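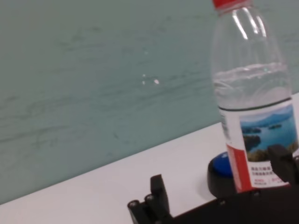 Wall and tabletop, March

Progress report: distributed leadership program at Vetetti
Prepared by Orhun Oral for the Brondell fund

The second half of the program started on schedule. All 4 regional groups are now meeting, and the group leads rotate every month as agreed in the original plan. The Buta group changed leads one month early when its first lead moved to a different job. The handover took one call and a two-page note, and we have since asked the other groups to use the same note format.

We sent the staff survey to 800 employees and received 474 completed forms. Most people said they know who makes decisions on their own team. Far fewer could say who decides when two offices share a project. This matches what the group leads have been telling us, and it will be the main topic of the next round of sessions.

Coaching for new managers is behind. We planned to have every new manager paired with a coach by now, and two are still waiting. Van der Merwe, our training supplier, lost a coach and is looking for a replacement. We have not been billed for the missing sessions.
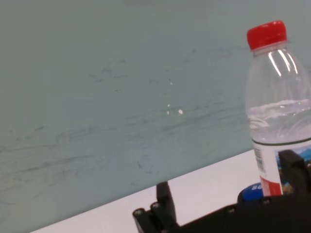
Joint sessions between offices are still run by video, with one in-person day per quarter. Attendance by video is good, but people speak less than they do in the room, and the same few managers tend to answer first. For the last in-person day we cut the slides to a minimum and spent the time on open cases brought by the groups. Costs for these days remain low. Lunch is simple, the drinks are water in plastic bottles like the one with the red cap, and we use our own rooms. The largest cost is travel from Buta, and it is within budget.

Changes to the plan: we want to move the decision-rights workshop ahead of the feedback module. The survey results support this, and the groups have asked for it. The change does not affect the total budget.

Next steps
Pair the remaining two managers with coaches.
Share survey results with each group, split by office.
Write a one-page guide on who decides what in shared projects.
Agree on dates for the final in-person day.

We need Brondell's approval for the change in workshop order before the guide goes out. Spending to date is in the attached table.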